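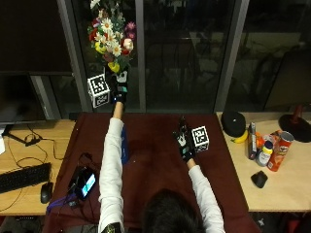 30/04/2026

I have flowers on the brain this week, and I blame my sister's party. It's at the hall in Dellstead on Saturday, 35 people if they all turn up, and I said back in the winter that I'd do the tables because it sounded easy and it was months away. Well, it's not months away anymore! I went around and around on fresh or fake and I've landed on fake, mostly for the money. Fresh was going to run me $135 before I'd bought a single vase, and the fake ones came to $40 for the lot. And they're pretty, they really are. White daisies with the yellow middles, some red and pink, that loud magenta I said I would never buy, a few yellow buds and plenty of dark green leaf to hide the stems. Held up against the window like that they look good, and the maroon cloth under all that color is the one I want for the head table. I had been set on cream. Cream is out.

Kaja Vasiliauskas came by after lunch and told me the magenta was too much, then stood there for ten minutes moving it from one bunch to another and put it back where I had it. So it stays. She did have a good idea about bending the daisies outward a bit so they don't all face front like a school photo. I tried it on two bunches and my thumbs are sore from the wire, but it helps a lot.

Ribbon is still a problem. The roll from Bokora said 100 feet and I'd swear it isn't, or else I cut the first tails way too long (very possible, I was on the phone). I've got enough for most of the bunches and then I'll be into the green string from the kitchen drawer. Might put those ones at the back by the coats.

Walked down to the drugstore for the card and ran into Christos Economou, who wants to know if he can bring his mother. Of course he can bring his mother. That's 36 now, so one table gets an extra chair and I have to redo the little plan I was so proud of. I haven't told my sister. She'll want to switch everybody around again and I can't face it tonight.

Supper was eggs on toast, standing up. I meant to iron the other cloths and got as far as putting the board out. They have fold lines right down the middle that are going to show unless I get some steam on them – tomorrow, first thing, before it gets warm in here. Then vases. I think there are still some in the box under the stairs with the Christmas things, and if there aren't I'll ask Kaja for her jars.

Rain all evening. Need to call the hall about what time they unlock.

Back to top | Contact | © 2026 All words and pictures mine, please ask first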